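Sorting large toy bricks by color into clear bins

Filed under: Home Storage, Toys

Fri 8 January

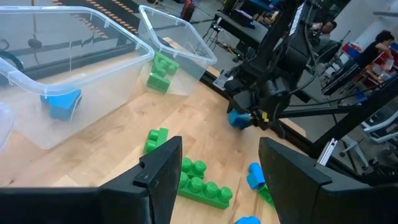 How full should a bin of large studded bricks be?

Two thirds is the practical limit. Past that point a child digging for one long block pushes three others over the rim, and the sorting has to be done again.

The set in question is green and blue only, 76 pieces, bought secondhand in July. Two colors make for an easy sort. Length is harder, and I have stopped sorting by it. The long blocks with two rows of studs go in with the short ones of the same color.

Bins first. I compared two sizes of clear plastic bin from Sternine. The larger takes 41 blocks at the two-thirds line if they are dropped in, and a few more if they are stacked. The smaller is better for carrying, but the long blocks go in at an angle and waste a corner. Clear walls matter more than labels, as the color can be read through the side. I had printed labels for the previous tubs (Akus, opaque gray) and the children never looked at them.

Sequence that works for us:

Tip everything onto the table, never the floor.
Pull apart any joined pieces. Pairs left together bridge across the bin and leave dead space underneath.
Clear the green first, then the blue.
Long blocks along the long wall, short ones on top.

Joined pieces are the slow part. A corner made of two blocks takes the space of four, and it usually comes back out of the bin still joined. I allow one exception per child per week – the model goes on the shelf and its pieces are left out of the sort.

Washing: warm water, dish soap, a soft brush for the studs. Dry them studs up on a towel overnight. Water stays in the hollow undersides, so turn them once before bed. I do not put them in the dishwasher. The upper rack on our Sarmiento runs hot and I have not tested it.

Still to do: lids. The rims on the two sizes differ by a few millimeters and no single lid fits both.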